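Filed under: Opinion / Robots & Making

In defence of the boring gripper

I've been putting off writing this one, mostly because I know what the replies will be like. People who work with grippers get very attached to them. I once watched two grown adults stop sharing a kettle over whether a fingertip should be soft. So let me get my position out early and you can decide whether to carry on: I think most of us should be using plain, stiff, two-fingered hand-held grippers, I think we should be holding one in each hand, and I think the clever stuff can wait until we've properly worn out the simple stuff.

I came to this the slow way. When I started at Sternstead, we had a three-fingered thing from Fanora that cost more than my car (not a high bar, but still). It was lovely. It could close round a tennis ball in a manner that made visitors gasp. It could also take most of a morning to set up, and it hated anything thin. Paper, cables, the edge of a plate — it would sort of fondle them and then give up. We kept it for far too long, and I think we kept it because of the tennis ball.

Then a pair of Brunet hand-helds turned up and I was, I'm sorry to say, quite rude about them. Two flat black fingers, a body you wrap your hand round, a cable out of the back. They looked like something for picking up litter. I gave them a fortnight.

That was a while ago now and I haven't asked for the Fanora back.

What changed my mind was cables. Everybody in this line of work has a favourite test, and most of them are blocks. Stack the blocks, sort the blocks, put the red block in the bowl. I've got nothing against blocks, I've stacked hundreds, but a block doesn't fight you. A power strip with its cord attached is a completely different animal. The strip has some weight and a slippery top, the cord goes where it fancies, and the plug is small and always facing the wrong way. If you want to know whether a gripper is any good, put one of those on a plain white board and try to tidy it up using only what's in your hands. 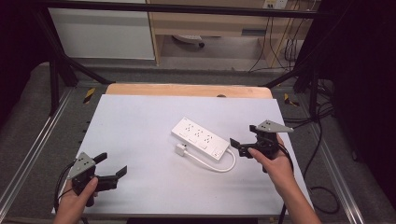
Why two hands and not one

I'll be blunt about this. A single gripper and a cable is a comedy act. You take hold of the plug and the strip swings round, you let go and take hold of the strip and the plug wanders off. Add a second gripper and the whole job becomes ordinary. One steadies, the other works, and after a bit you stop thinking about which is which.

I know the objection, because I used to make it myself. Two of everything means two sets of cables, two things to calibrate, and twice the chance that one of them goes wrong just before lunch. All true! We ran 484 attempts at the power strip over the spring, and 216 of those were done with one gripper before I lost patience and insisted on the pair. I'm not going to pretend the two halves make a fair comparison, as we were also getting better at it as we went along, and somebody swapped the strip partway through without writing it down. But I can tell you which half I'd volunteer to do again.

There's a feel to it as well, and I don't think we talk about feel enough. With stiff fingers you get a knock back through the handle when you touch the table. It's crude, but it's information. The soft-tipped set from Rostedau (which I did try, for 11 days, before anyone writes in) swallowed that knock completely. Very gentle, very kind to the objects, and I had no idea where the tabletop was. I kept pressing down like someone looking for a light switch in a hotel room. If you're handling peaches, fine, buy the soft ones. I'm not handling peaches.

The other place I've shifted my view is cameras. I used to think a single decent view from above the work would tell you everything, and that putting a camera on the tool itself was a fad. I now think I had that the wrong way round. From up by your head, you see both hands and the whole layout, and it's easy to follow. What you don't see is the gap between the fingers, and the gap between the fingers is where it all goes right or wrong.
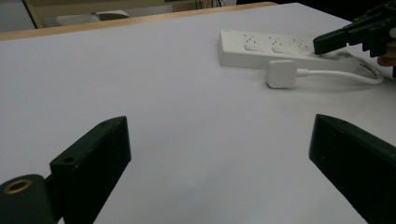

My only real complaint about the tool view is that it makes some people seasick when they watch it back. I'm one of them. I've learned to do it in short goes with a biscuit. The view from the hand also has a way of swinging off what you care about just when things get interesting, so I wouldn't want to rely on it alone either. Have both, and make sure they start at the same time, and if they don't start at the same time, find out before you've filled a disk. Ask me how I know.

Now, the bit where I'm supposed to be balanced. Stiff two-fingered grippers are bad at some things. Round jars are a misery. Anything glossy wants to squirt out sideways if you catch it at an angle. Turning an object over without putting it down is more or less beyond me, though a colleague with better wrists can manage it. And they're tiring, more than you'd expect. After a long session my thumbs feel as though I've been shelling peas for a village.

I still think that's the right sort of trouble to have. When a simple gripper fails you can see why. The fingers were too far apart, or you came in too steep, or the cord was trapped under something. With the fancy one I'd be left staring at a settings page with 9 sliders on it, wondering which of them had offended me. I'd take sore thumbs over that any day of the week.

We've got money for one new thing in May, and the catalogue has been going round with bits circled. There's another many-fingered hand in there, and the picture they've used is of it holding an egg. I've written "no" next to it in pen. What I'd like is a second pair of the plain ones, some spare fingers, and a bigger box of awkward household objects with leads on. Hairdryers, phone chargers, a desk lamp. If you've got a kettle nobody's speaking over, I'll have that as well.

Contact us | Copyright 2019 | Back to top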